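# Why do we put fruit on a shelf?

Have you ever played shop at home? Then you already know the first job of a shopkeeper: to give every thing its own place. A shelf with many small open boxes is very good for this work. In English these boxes are called cubbies, and children in many schools keep their shoes and bags in them.

Fruit likes cubbies too. When many fruits lie in one big heap, the ones at the bottom carry all the weight of the others. They get brown soft spots, and we call these spots bruises. On a shelf, each fruit can rest alone and nothing presses on it.
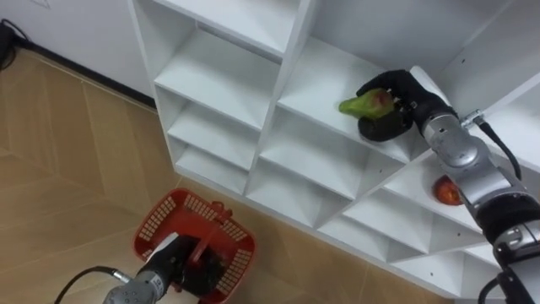 *A green fruit with a red patch, held at the front of its cubby. A round red one rests a row lower.*

Look at the colours of fruit when you next go to a shop. Many fruits are green when they are young, and they change while they ripen. But be careful — colour does not tell you everything! Some mangoes stay green when they are sweet inside, and a red patch can only mean that this side had more sun. My neighbour Branislav Kolář has sold fruit in the village of Flulurstead from 1967, and he always smells a mango near the stem before he says it is ready.

Pears are different again. They are usually picked hard and they become soft later, in the kitchen. Press very gently beside the stem. If it gives a little, you can eat it. 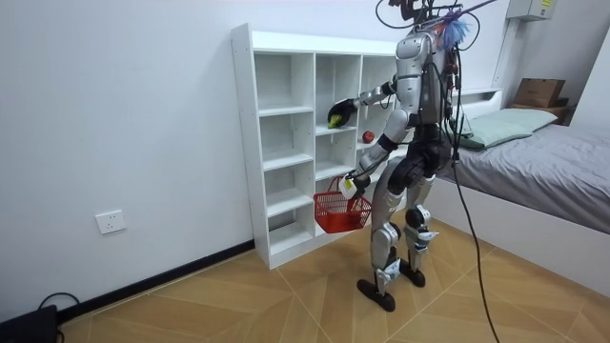

Now it is time to go shopping in your own shop. Take a small basket with a handle and hold it in one hand, so the other hand stays free for choosing. Pick up each fruit with your whole hand, not with the tips of the fingers, and lay it down slowly. Hard and heavy fruits go in first — soft ones go on the top.

**Try it at home:** put one pear in the fridge and one on a shelf. Press them gently every morning. Which one becomes soft first?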